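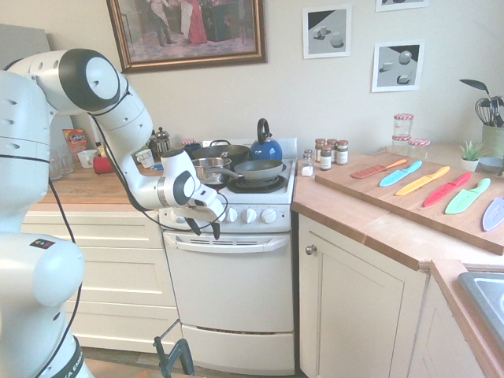

Kimutai Nyamweya wrote to the Ovdale Household Guidance Service that the previous edition of this page told readers to scrub the oven door before the racks had been soaked, and that by the time the racks were ready the sink was too dirty to rinse anything else. He asked that the order be reversed. The order has been reversed in this edition, and the steps below have been renumbered accordingly.

How to Clean an Electric Coil Stove Before a Tenancy Inspection

Scope of this page

This page applies to freestanding electric stoves with removable coil burners and an oven without a self-cleaning cycle. Tenants with glass-top or gas stoves should consult the separate pages for those models. The method is intended for a full cleaning at the end of a lease or before a scheduled inspection. For weekly care, steps 4 and 9 are sufficient.

Allow one afternoon and the following morning. The oven paste in step 6 needs to stand overnight, and the work cannot be shortened at that point without a good deal of extra scrubbing.

What you will need

Baking soda, one large box
White vinegar in a spray bottle
Dish soap
A non-scratch scrubbing pad
A soft brush or an old toothbrush
Several cotton cloths, including one kept dry
A plastic scraper
Rubber gloves
Old newspaper or a drop cloth for the floor
A flashlight

Steel wool should not be used on enamel, on the inside of the oven door glass, or on drip bowls that are to be kept. Commercial oven cleaner is permitted in Ovdale properties, but only with a window open and never in the same session as vinegar or any other cleaning product. Read the label in full first.

Before you begin

Turn every control to the off position and let the stove cool completely. A coil can hold heat well after the indicator light has gone out. Then switch off the stove at the breaker panel. In the Haugland and Fuven buildings the stove breaker is a double switch and is labeled inside the panel door. If the label is missing, contact the building office before going further.

Take all cookware off the cooktop and put it somewhere out of the way. Empty the bottom drawer as well. Baking sheets kept there are often coated with a film of grease and may be washed together with the racks.

Step 1. Remove and soak the racks

Slide out the oven racks and lay them in the bathtub on an old towel, which will protect the tub from scratches. Cover the racks with hot water, add half a cup of dish soap, and leave them for at least two hours. If there is no bathtub, place the racks in a heavy garbage bag with hot soapy water, close the bag, and leave it flat on a balcony or in a shower stall.

Step 2. Remove the coils

Lift the edge of each coil opposite the plug end by one inch, then pull it straight out of its socket. Do not twist it. Note which coil came from which position. The two sizes are not interchangeable, and even coils of the same size may seat better in their own sockets.

Coils must never be put under water. Wipe them with a damp cloth and a small amount of dish soap, keeping the plug ends dry. Food baked onto the upper surface will generally burn away in use and need not be scraped.

Step 3. Remove and soak the drip bowls

Lift out the drip bowls and place them in the sink with hot water and dish soap. After thirty minutes, drain the sink, sprinkle the bowls with baking soda, and rub with the scrubbing pad. Bluish or yellow heat stains on chrome bowls are permanent and are treated as normal wear. Bowls that are rusted through, cracked, or bent should be replaced. Take an old bowl to the store to match the diameter and the position of the opening.

Do not line drip bowls with aluminum foil. Foil can trap heat and may touch the coil terminals.

Step 4. Clean the cooktop surface

Wipe away crumbs with a dry cloth. Spread a thin paste of baking soda and water over any hardened spills and let it stand for twenty minutes. Loosen the softened residue with the plastic scraper, held nearly flat, and wipe clean.

On many models the cooktop lifts at the front edge like the hood of a car. If yours does, raise it, set the support rod if there is one, and clean the pan beneath. Use a cloth that is damp but not dripping, and keep it away from the wiring. Inspectors do look here. Hok-lam Lo, who conducts inspections at Haugland, reports that the area under the cooktop is the most frequent reason for a second visit.

Step 5. Clean the controls

Pull each knob straight toward you. If a knob is stiff, slip a thin cloth behind it and pull on both ends of the cloth. Wash the knobs in warm soapy water, using the toothbrush in the grooves, and do not leave them to soak, as the printed markings may lift.

Spray cleaner onto a cloth and then wipe the panel. Never spray the panel itself. Liquid can run down the control stems and reach the switches behind them. Leave the knobs off until both they and the panel are completely dry.

Step 6. Apply paste to the oven interior

Spread newspaper on the floor in front of the oven. Mix baking soda with enough water to make a paste that will cling to a vertical surface. Put on gloves and spread the paste over the floor, sides, and back of the oven. Do not cover the heating elements, the door gasket, the light cover, or the thin metal temperature probe near the top of the rear wall.

Spread a second, thinner layer on the inside of the door glass. Leave the oven shut overnight.

Step 7. Finish the racks

While the paste is standing, return to the racks. Scrub along each wire in one direction, rinse, and dry at once to prevent rust. If the racks no longer slide easily, rub a few drops of cooking oil along the side rails with a paper towel. Rinse the tub promptly.

Step 8. Remove the paste

The next morning, wipe out as much dried paste as possible with a damp cloth. Where a white film remains, spray lightly with vinegar, wait for the foaming to stop, and wipe again. Use the flashlight to check the corners and the underside of the oven ceiling. It commonly takes four or five passes with a clean cloth before no film is left.

Treat stubborn patches with a second layer of paste for one hour. Do not chip at them with a knife. Chipped enamel is recorded as damage.

Step 9. Clean the door, handle, and exterior

Wash the outside of the door, the handle, and the drawer front with warm soapy water. Grease collects on the back of the handle and where the handle meets the door. Wipe the gasket gently and do not pull it out of its channel. Marks between the panes of the door glass cannot be reached from outside, and tenants should not take the door apart. Report them on the inspection form instead.

Step 10. Clean beneath and behind

Remove the bottom drawer by pulling it out to the stop and lifting the front. Sweep and mop the floor through the opening. Tenants are not required to move the stove. Those who wish to do so should have a second person to help and should make sure that the cord is not stretched or pinched.

Step 11. Reassemble and test

Refit the parts in this order: drawer, racks, drip bowls, coils, knobs. Each coil should lie level and should not rock when pressed. Restore power at the breaker. Turn on one burner at a time to a medium setting for one minute and confirm that it heats. A slight smell on first use is normal. If there is smoke that does not clear, sparking, or a tripped breaker, turn everything off and call the building office.

Finally, set the oven to 200 degrees for ten minutes with the door slightly open to dry the interior.

Charges

If the stove is not clean at inspection, the cleaning charge for a one-bedroom unit is $60. Replacement drip bowls are charged separately at cost. Tenants who disagree with a charge may ask for a second inspection, provided the request is made before the keys are returned.

Further help

Printed copies of this page are available at the front desk of the Lera building, in regular and large type. Scrapers and flashlights may be borrowed from the same desk and should be returned by 5 p.m. on the Monday after they are taken out. Corrections to this page may be left at the desk or mailed to Ovdale Household Guidance Service, Box 1186.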